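Why Does Bread Go Stale?

Have you ever bitten into yesterday's toast crust and wondered if it had turned into cardboard overnight? Most people think stale bread has simply dried out. Drying is part of the story, but there's something much stranger going on inside every slice!

Bread is made mostly from flour, and flour is packed with starch. Starch comes in tiny grains, far too small to see one by one. Inside each grain, long chains of sugar are folded up in neat, tight rows, a bit like chairs stacked in a school hall.

When dough goes into a hot oven, the grains soak up water and start to swell. By the time they pass 60 degrees Celsius the neat rows are coming apart, and the chains flop all over the place. That's why fresh bread feels so soft and bouncy.

Then the loaf cools down, and the chains begin to creep back into rows. As they line up they squeeze out some of the water they were holding, and the crumb gets firmer. Scientists call this retrogradation (ret-ro-gra-DAY-shun), and it's a brilliant word to drop into a conversation at breakfast.

Kitchens and the things we keep in them

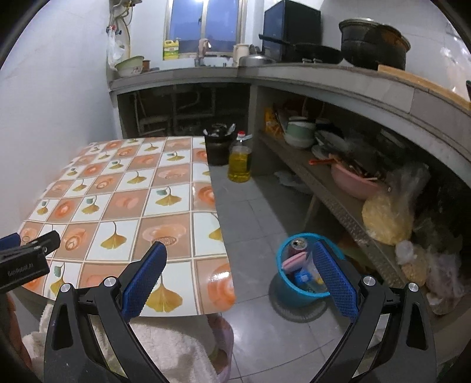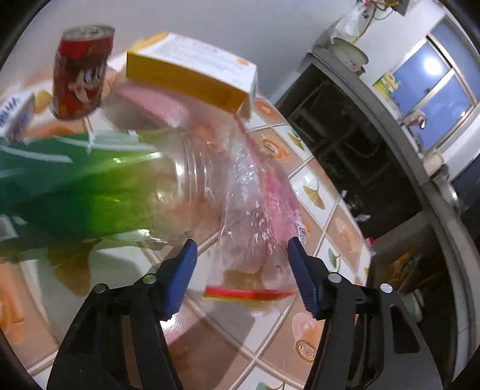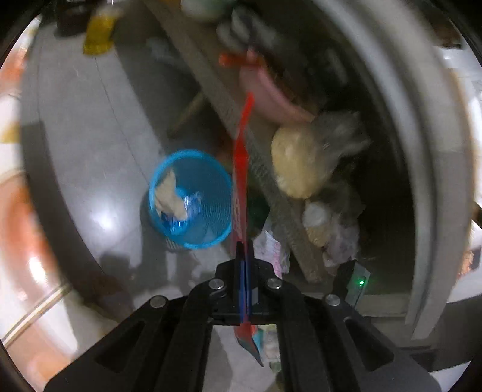

So where should a loaf live? You might say the fridge, and lots of grown-ups would agree with you. But the chains line up faster in the cold, so bread in the fridge goes stale more quickly than bread in a cupboard! The freezer is different. It's so cold in there that the water freezes and the chains can hardly budge.

Bjartur Snorradóttir, a baker at Oddsson in Bollside, bakes 46 loaves every Monday before school starts. She keeps hers in a paper bag for the first day, so the crust stays crackly, and swaps to a closed bag after that.

Try it yourself! Ask a grown-up to cut three slices from the same loaf. Seal each one in its own bag. Put one in the fridge, one in the freezer and one in a cupboard, and leave them for a day. Let the frozen slice thaw inside its bag, then give all three a gentle squeeze. Which is the softest? Write down your scores out of 5.

And if a slice has gone firm, pop it in the toaster. The heat shakes the chains loose again and the bread turns soft in the middle, at least for a little while. Eat it quickly, while it's warm! If you spot any mould, though, the whole loaf goes in the bin.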